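Turnmont Community Dental Clinic, funding meeting, March

Present were seven members of the clinic group. The meeting was opened at 6.10 pm. The minutes of the last meeting were accepted with one correction: the Uder visits began in the spring, and the minutes said winter.

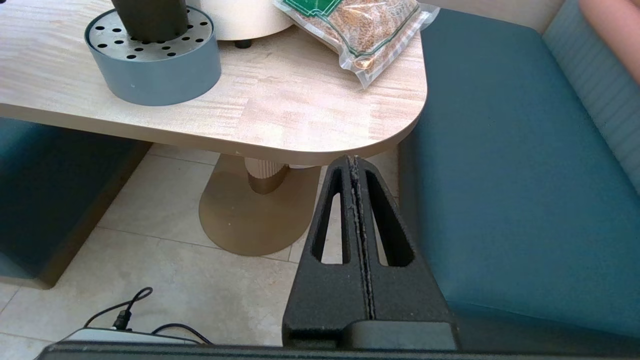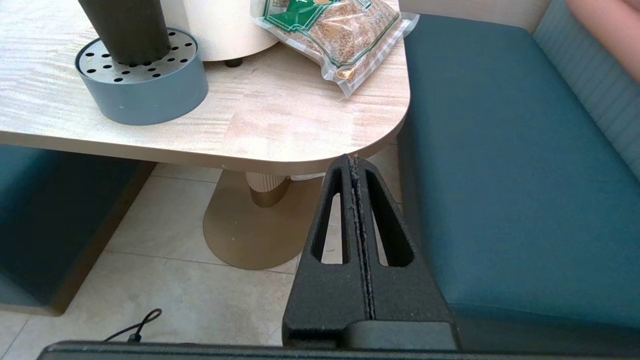
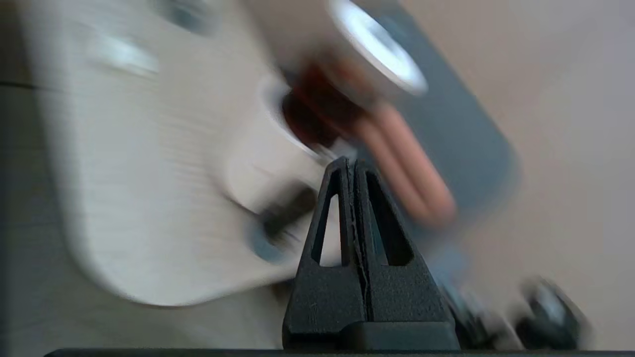
1. State grant

The present grant pays for the clinic until the end of June. No letter has yet come about renewal. The clinic has 878 registered patients, and 265 of them are children under the school dental program. It was agreed to write to the health department again and to ask for an answer in writing.

2. Uder visits

The travelling dentist saw 229 patients at Uder last year. The hall there will raise its rent in July. Members discussed sharing the cost with the Vollovia health centre. No decision was taken.

3. Equipment

The steriliser needs a service. The offer from Bíró is $2000, parts included. Moved and carried, with one vote against.

4. Other matters

Patients ask for evening hours. The labour cost must be calculated first, so this item goes to the April meeting.

Closed at 7.35 pm.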